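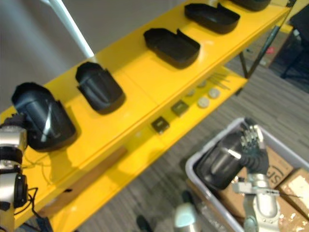 shellgame_gen
I'm teleoperating a two-armed setup for a shelf-to-bin task and I'm stuck on how tidy to keep things between episodes. We've got 241 demos so far and every one starts from a neat row. The policy we trained on the first 125 does great as long as the black shells along the top shelf are lined up just so. Nudge one sideways and the hand closes next to it. Also, I've been leaving the little stuff on the lower shelf (the white discs, the metal rods, that flat wooden stick) right where it is for every episode, and now I'm wondering if the model is using it as a landmark. Do you all reshuffle every time, or every ten, or what?

rurow_dan
Every time. I know it's a pain. We did 2,000 episodes on the Setby arms with a fixed layout and had to throw most of them out. If the clutter never moves, the network will happily steer by it.

Gritcombe
Gonna disagree with Dan a little. If you scramble everything from day one with only a couple hundred demos, you get mush. I'd keep the neat ones, then record 100 messy ones on top and see where you land. Mixing has worked fine for me.

rurow_dan
Mush means you don't have enough data, it doesn't mean variety is bad! But ok, 100 messy ones is a cheap test, I won't fight you on it.

shellgame_gen
Ok, I'll try the 100. Second question while I have you — two-handed holds. I've been doing some with one hand low by the narrow end and the other around the side, and I can't decide if those belong in the same set as the one-handed grabs.

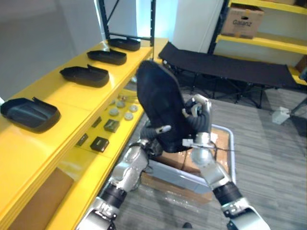

Both hands on it, with the tray underneath.

Farahani
Separate label, same set. Ours got confused when the two styles were mixed with no tag, it would start with one hand and then sort of dither with the other. Adding a short text prompt per episode ("one hand" / "two hands") cleared up most of it for us.

Gritcombe
+1 to the tag. And keep your wrists doing roughly the same thing within each style. My early demos were all over the place because I kept changing my mind halfway through a grab.

shellgame_gen
Guilty, I do that constantly. Do you toss those or keep them?

Gritcombe
Toss.

rurow_dan
Keep! Recoveries are the best data you've got. Just trim the part where you sit there thinking.

shellgame_gen
Great, so that's settled then, lol. I'll put them in their own folder and train with and without. Messy batch starts tomorrow morning, I'll post the numbers here when the run is done.
— Genowefa Czerwiński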